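4.3 Préparer la feuille de temps de parole d'un débat

Cette section concerne les débats retransmis par Grodon avec plus de deux listes invitées. Pour un entretien à une seule voix, reportez-vous à la section 4.1.

Avant de commencer, vérifiez que la liste des candidats a été validée par la rédaction d'Estano. Une liste non validée s'affiche en gris et n'accepte aucun chronomètre.

1. Ouvrez Hamada et choisissez Nouveau débat.
2. Saisissez la circonscription, puis le code de l'émission (par exemple 431).
3. Ajoutez les intervenants dans l'ordre du tirage au sort. Le maximum est de 12.
4. Pour chacun, indiquez l'étiquette politique telle qu'elle figure sur le bulletin de vote. 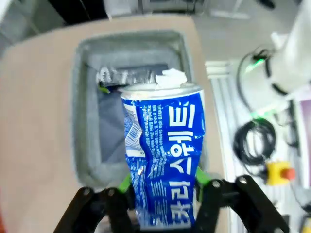

5. Attribuez un chronomètre à chaque intervenant. Le modérateur n'en a pas.
6. Réglez l'alerte d'écart. La valeur d'origine est de 5 minutes entre le plus bavard et le plus discret.
7. Enregistrez, puis lancez un essai à vide.

Remarque : les reportages diffusés pendant le débat sont décomptés à part. Si un candidat y prend la parole, cochez Imputer à la liste, sinon ses propos n'entrent pas dans le total de la soirée.

Attention : ne supprimez jamais un intervenant en cours d'émission, même s'il quitte le plateau. Utilisez Suspendre. La suppression efface son temps et fausse le relevé remis aux partis. 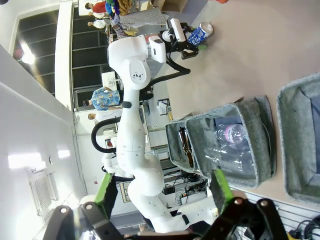

Bras blanc et canette bleue et blanche.

8. À la fin du débat, cliquez sur Clore. Les chronomètres s'arrêtent tous au même instant.
9. Exportez le relevé et envoyez-le à Arne Ehlers avant 23 h.

Si un parti conteste son total, rouvrez le débat en lecture seule et comparez avec l'enregistrement de la régie de Futley. Les corrections se saisissent dans l'onglet Rectificatifs, avec les initiales de la personne qui les fait. En cas de blocage à la clôture, appelez le poste 3365.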